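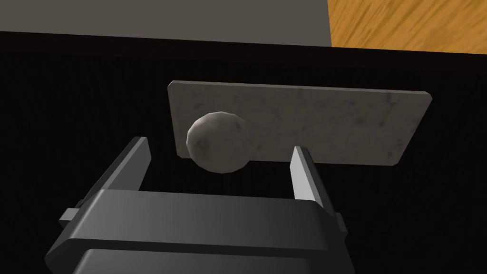 Gripper with its fingers open, computer rendering.

Hemp grower licensing course: what our first online class learned

Seven months ago, if you had told me we would teach people how to fill out a hemp grower application over a video call, with a dog barking in every third window, I would have laughed. Well, we did it, and it was a blast! The spring session of the Wadberg Hemp Growers' Course wrapped up last week, and I want to get the highlights down while they're still fresh.

We had 20 people signed up, the most we've ever had for the licensing course. A few already farm corn or hay and want to try a couple of acres of something new. Two run a greenhouse together. One is a retired school nurse who wants to grow for fiber because her daughter weaves (she asked the best questions of the whole course, by the way).

Samer Sabbagh taught the first two evenings, on the application itself. If you've never seen the packet, it's long, and the part that trips everyone up is the map. The state wants every lot marked and labeled, including the shed where you plan to dry. Samer put his own first application up on the screen – the one that came back to him with notes all over it – and went through it line by line. People loved that. He also had everyone pull up their county's zoning page right there in class, and one couple learned that their back field sits in a different township from their house. Better to find that out in spring than after planting!
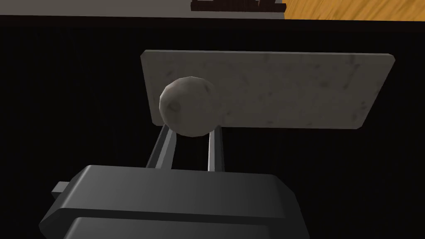

The third evening was all about testing, and it got lively. Tươi Đinh has been growing at Cusden for several seasons and has had one crop come in hot, meaning the THC was over the limit and the whole lot had to be destroyed. She talked about it very openly. Her advice was to send in your own samples early and often as harvest gets close, to book the official sampling visit well before you think you need it, and to keep every lab report in one folder with the lot number on it. She also said to ask your seed seller for lab results from plants grown near you, since a variety that behaves itself in a cool valley can act very differently on a hot hillside.

We ran nearly an hour over that night and I had to cut off the questions. Sorry to those of you still waiting! Tươi has kindly said she'll answer the leftovers in writing, and I'll send them to everyone on the class list.

The last evening was money. We went through a sample budget for a small plot, with seed, labor, drying space, test fees and a line for "things that break." I liked how frank people were with each other. One of our hay farmers said he'd only put in what he could afford to plow under, and you could see a lot of nodding. We also talked about finding a buyer before the seed goes in the ground, and read through a sample purchase contract from Sayegh, including the bit about who pays for hauling. Read that bit twice.

A few bits of housekeeping:

The recordings are up on Tellow. Use the same login you used for class. They'll stay there until the end of January.

The workbook has been fixed. Page 10 had last year's fee table on it, and the new file has the right one. Please toss the old copy.

The fall session will be online again. The fee is $100 per farm, so bring your spouse, your business partner or your grown kids at no extra charge.

4 June 2020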